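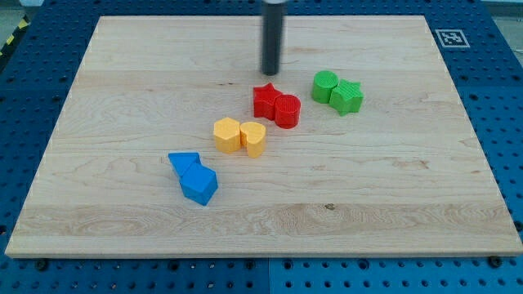
Pralero accordion, bellows off, 14 July 2019

Second session on the Pralero. Owner's complaint, as written on the tag: "sounds tired, some notes slow, smells of shed." All three confirmed. The Mullmont branch took it in over the counter and told him it would be a quick clean. I would like to meet whoever at Mullmont says these things.

Bellows pins came out without a fight except one at the bass end, which had been replaced by a panel nail and hammered flat. Eased it up with the thin pliers and put it in the jar with the other crimes. Gasket leather has gone hard and shiny all the way round. Will replace the lot. A patch on the corners would do for a year, and then he would be back with the same tag.

Reed blocks

Numbered them in pencil before lifting. (Last time I relied on memory and we all remember how that went. Ulla Salminen certainly does, she brings it up at birthdays.) The treble blocks are sound, no warping, and the sliders move if you lean on them. Wax is another matter. It has turned the colour of old toffee and cracks away from the plates when pressed with a thumbnail. Two plates on the third block lifted off in my hand.

So it's a full re-wax. I had been hoping to get away with running a hot iron along the seams, and for a good minute I told myself I could.

Leathers: curled on most of the low reeds, which explains the slow notes and the faint slapping noise. Somebody has been in before and glued a few back with what looks like contact adhesive. It comes off in strings. Scrape, don't soak. I tried a drop of solvent on one plate and it crept under the rivet, so that plate is now on the windowsill thinking about what it's done.

Wax

Made up a batch in the Osman pot: beeswax and rosin, with a little linseed oil. Held it on low for 45 minutes and strained it through an old stocking. The first test bead was brittle enough to snap, so I put in more beeswax and a few more drops of oil. The second bends before it breaks. Good enough, and the pot was starting to make the whole place smell like a church.

Note for anyone borrowing the Osman: the dial reads low. If it says it is only just warm, it isn't. There's a blister on my left thumb to support this.

Tuning, before anything was touched

Measured a handful on the test bellows to have something to argue with later. Middle octave is flat but flat together, so at least it was growing old in company. The G sharp that ought to sit close to 208 wanders with pressure, flat when pushed hard and almost polite when soft. Cleaned a fleck of rust from the root of the tongue and it settled within 3 cents. Left it there. No fine tuning until the wax is in and has had time to cool properly, however tempting it is to keep scratching.

Took readings again after lunch with the window open and got different numbers. Shut the window.

The owner wants it "wet, but not too wet" on the tremolo. Ulla says this means French. I say it means he will know when he hears it and we will be doing it twice. Ask him to come in and listen to a couple of notes before I commit the whole rank.

Ulis leathers

The new packet from Ulis has arrived, two sizes short of what was ordered, with a cheerful slip saying the rest will follow in August. The ones that did come are nice and even, a touch thicker than the old stock. Tried three on the low C plate. It speaks quickly and no slap. Can start on the treble with these and leave the bass until the rest turn up.

Money so far: quoted 200 for "clean and check" by Mullmont. That was gone by the time I had the second block out. Ring him before going further, and do it in the morning when I am nicer.

Still to do
Scrape wax from blocks four and five
Cut gasket leather, check width against the old strip
Rust on the low F, look at it under the lens
Strap bracket is cracked, mention on the phone
Find out who had the fine scratcher. It is not in the drawer. It is never in the drawer.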